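In defence of the rubber on the fingers

Olga Olivares
2024-12-08
118 shares · 40 comments

I am fond of our bean cell, and I think we fuss over the wrong end of it. Everyone wants to retune the servos, when the padding on the fingertips is what meets the cup. 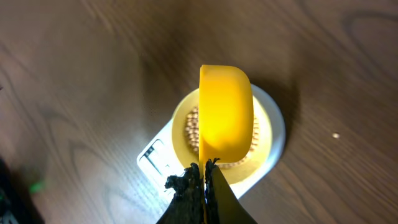
Mingxuan Feng would rather swap the whole gripper, bless him, and we have argued it over many teas since March. I say look at the pads first, then the screws, then the cable loops — and leave the software alone until lunch. 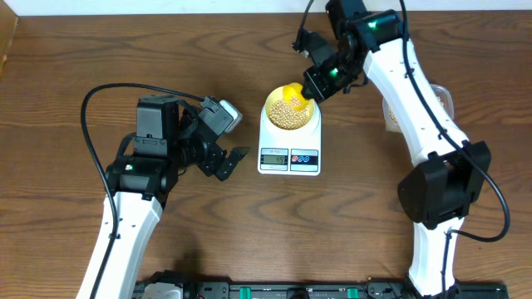 A word for the kitchen scale

It is cheap and plain, and I trust it.

Related
Gorby: a year of spare servos
Peiyu Jia on tidy cables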